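Subject: Re: [parsa-list] Fustia reunion, is it worth the fare?

> The Plusholm box set is out in July, 119 tracks over eight discs,
> and they say the lost Biteck session is on it in full. Surely
> that settles who wrote the riff? Also the reunion show holds
> 1,000 and I'd get in early if I were you.

I'll believe in the lost session when I've heard it. We were promised the same tape with the last reissue and got a rehearsal with the vocals missing. And a tape can't tell you who wrote a riff — only who was playing it that day.

As for 119 tracks, around 30 of those are alternate mixes, going by the list on the Plusholm site. I counted four versions of the same B-side. I paid 20 quid for the first Fustia LP and it still sounds better than any remaster.

The reunion has one original member, and he's the second drummer. I might go if it's a Tuesday and the trains are running. Has anyone heard them play since Parsa?

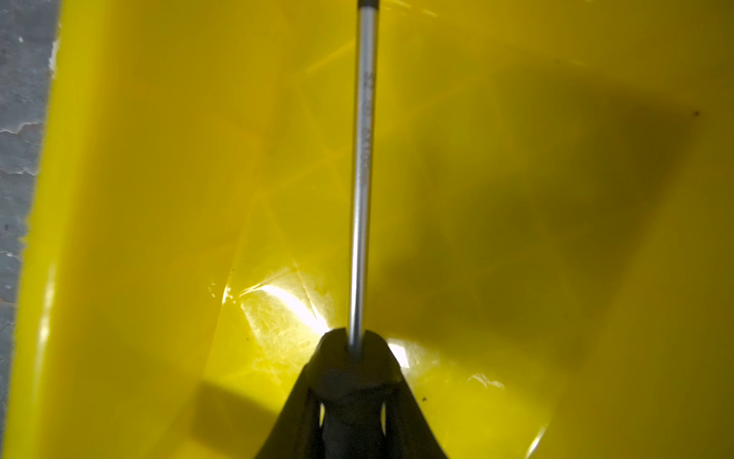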